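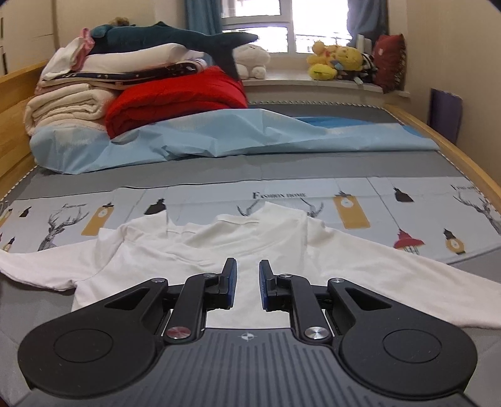
Cuando la pinza no suelta

Maite Olmedo dobla ropa con una pinza de mano para Lurnia, en dormitorios corrientes. En diciembre, con una camisa blanca extendida sobre la cama, los dedos se quedaron cerrados sobre un puño.

"Aflojé el mando y no abrieron", cuenta. "Tiré un poco y oí la costura". La camisa se rasgó 2 centímetros. Ella no se hizo daño, aunque había metido la otra mano entre las puntas para liberar la tela. "Eso fue lo peor, y lo hice yo".

En el taller encontraron hilo enrollado en un pivote. La herramienta llevaba 100 horas de uso sin limpieza - el manual no la pedía. Ahora se revisa cada 11 horas y, si se atasca, se apaga antes de tocarla.

Olmedo sigue con las camisas. "Los botones van bien. Con las mangas todavía voy despacio", dice. Del recambio del pivote aún no tiene fecha.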